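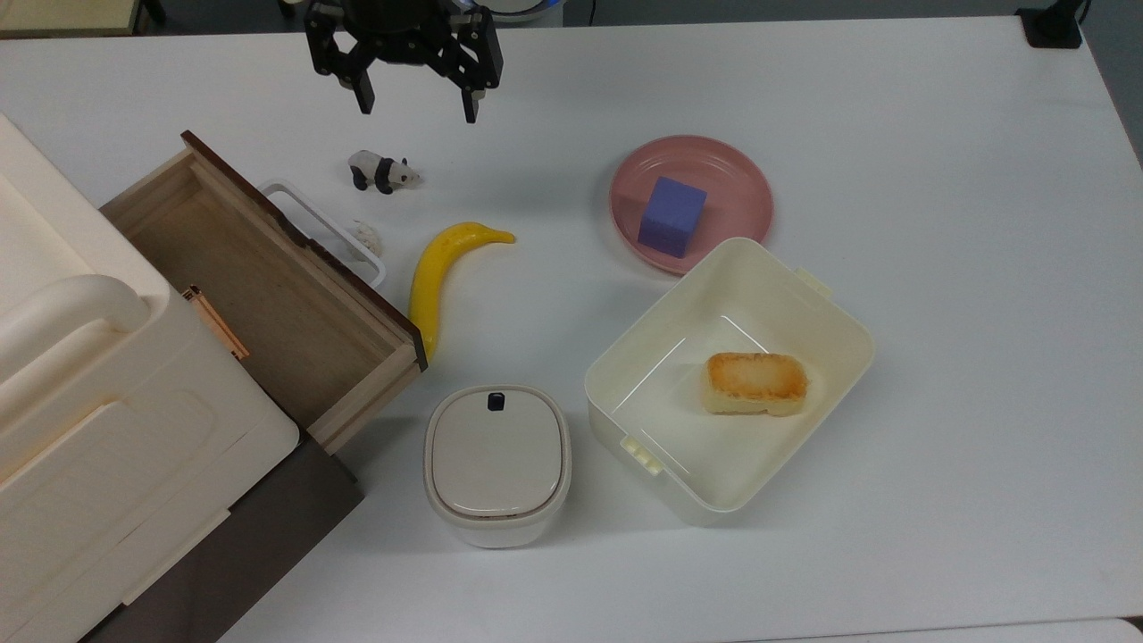

A drawer of toy food never stays a drawer of toy food, one customer wrote to the Prarkgate toy company, and asked whether the next set could come with a lid. The remark was printed in the firm's October catalog and is often repeated in writing on the storage of play kitchen items.

**Toy food storage** is the keeping of play food, toy dishes, and the small figures and blocks that gather with them in drawers, boxes, baskets, and racks. It covers both the containers made for the purpose and ordinary household containers used in their place. The subject overlaps with nursery furniture and with classroom organization.

## Contents of a typical set

Toy food is usually sold as loose pieces or as small groups of related pieces, such as fruit, bread, or breakfast items. The banana is one of the most common single pieces. It is nearly always yellow and curved, and its shape makes it awkward to stack. Long pieces of this sort tend to go in last, across the top of whatever is already in the box.

Plates are normally round with a raised rim, in one plain color. The rim keeps round fruit from rolling away and also lets a plate serve as a tray. A pink plate may hold a foam cube as readily as a toy cake, and teachers' guides generally treat this as part of the play.

Collections seldom remain limited to food. Animals, blocks, and pieces of cloth are drawn in over time. A small panda or bear may be counted as a guest at the meal, a customer at the shop, or something to be cooked for. Sorting guides differ on where such figures belong at the end of the day. The Noller handbook places them with the dishes. The Mandano system gives animals a basket of their own.

## Types of container

### Drawers

The open wooden drawer is the oldest of the common forms. It is shallow, with straight sides and a flat floor, and can be pulled out of its cabinet and set down where the play is happening. Light, unfinished-looking wood is usual for the sides and bottom. The front is often darker, either to match the furniture or to hide finger marks.

Drawers are easy to fill and easy to search. Their main weakness is that flat-bottomed drawers let small objects slide to the back whenever they are closed quickly. Some households line the floor with felt. Others divide the space with strips of wood, though fixed dividers soon stop fitting the collection.

A drawer may also be mixed with plastic furniture, and cream or white plastic cabinets are commonly seen next to wooden pieces in playrooms. Matching the two is a matter of taste and has no effect on use.

### Lidded boxes

Rectangular plastic boxes with rounded corners and side latches were designed for real food and are still sold mainly for that use. They hold up well to washing, and their tabs are simple enough for most children of school age. In play they do double duty. With the lid on, the box is storage. With the lid off, it becomes a lunch box, a baking dish, or an oven.

The size most often recommended for small sets is a single-layer box, deep enough for a slice of toast or a few pieces of fruit. Deeper boxes hold more but encourage children to tip everything out to reach the bottom.

Boxes shared between real and pretend meals should be washed between uses — many nurseries avoid the question by marking one group of boxes for play only.

### Wire baskets and racks

White wire baskets and racks are used for soft or odd-shaped items, including cloths, napkins, and stuffed toys. The contents can be seen from the side and air can reach anything put away damp. Very small pieces fall through the gaps. Baskets are also light, and an empty one is easily pushed out of place.

### Open trays and plates

In some systems the plate itself is the storage place. Each plate is put on the shelf with one or two pieces already on it, ready for the next session. The method takes up more shelf space than any other and suits small collections.

## Sorting methods

Two methods account for most published advice.

In **sorting by kind**, fruit goes with fruit, bread with bread, and dishes with dishes. The method is used in the Noller handbook and is common in classrooms, where the same shelf is used by many children. Picture labels are normally fixed to the front of each container.

In **sorting by use**, the pieces needed for one game are kept together. A breakfast box might hold bread, a plate, and a cloth. Mandano sells its sets in this form, with a card inside the lid showing what belongs there.

A third approach, sometimes called the single drawer, does away with sorting. Everything goes into one open drawer and is taken out again as needed. It is quick, and it works tolerably well until the collection outgrows the drawer. The Reddy guide to playroom furniture suggests it for sets of up to 100 pieces and recommends separate containers for anything larger. The same guide describes a shared nursery collection of 500 pieces kept in labeled boxes on low shelving.

## Putting away

Putting toy food away is often taught as a short activity of its own. The containers are set out open on the table or floor, near the pieces. Large items such as plates are moved first, followed by boxes with something already in them, and then loose pieces. Soft items are left to the end.

Prarkgate's instruction leaflet allows five minutes for the job and advises adults to name the container before naming the object ("in the drawer, the banana"). Noller gives the reverse order. No general agreement exists on the point.

Objects that do not fit any group are a regular source of delay. Most guides provide a place for them, usually a basket, to be emptied and sorted once a week.

## Care

Wooden drawers are wiped with a barely damp cloth and left open to dry. Plastic boxes and plates can be washed with dish soap. Foam blocks pick up dust and crumbs and should be kept away from real food. Wire baskets need little attention apart from a check of the ends, where the coating wears first.

## See also

- Play kitchen
- Toy block
- Drawer organizer
- Lunch box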